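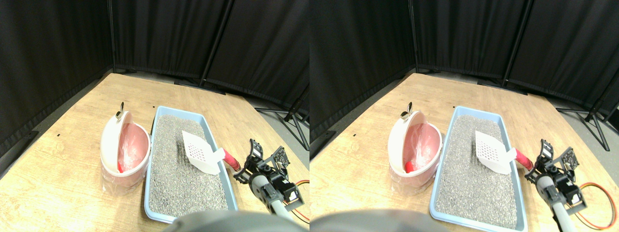
Litter station on the small table, pail lid open, scoop parked on the tray.

November, 2:20 pm

Set up the litter tray and pail on the light wooden table in the curtained corner. Tray lengthwise, back to front, pail on the left. Norbert had the pail on the right last time and I kept reaching across the litter to get to it. Left is better for me. Liis works left-handed and may want to swap them.

Litter is the gray granular one from Tovach. Filled nearly to the rim, which is too much. Anything more than a slow pass with the scoop will put grains on the table. Take it down by 3 cups before the next round and sweep up with the soft brush, the stiff one flicks it everywhere.

Scoop is the white one with the red handle. Slots are small, so it needs a shake and a short wait before lifting clear. Resting it on the litter with the handle out over the right rim works fine and keeps the grip clean. Glykeria would like a hook for it. No hook yet.

Pail notes:

- Pink liner goes over the rim all the way around. Pull it down evenly or it slides in when something heavy drops.
- Lid tilts open to the left, so leave room on that side.
- Plastic film still on the lower part. Leave it on until Ravindra decides whether we keep this pail or send it back to Duvden.
- Liner refills: 19 left in the drawer. Reorder from Brudora when we open the last box – Angeliki has the login.

Plan is 20 scoops per round, tip into the pail, close the lid, open it, go again. Write down spills by where they land (table, rim, floor) and don't bother weighing them. Weight of a full tray goes on the card taped inside the cupboard door, and the scale needs a new battery first.

Still open: does the liner hold its fold through a whole round with the lid going up and down? Norbert says tape it. I would like to see one round without tape before we start adding things.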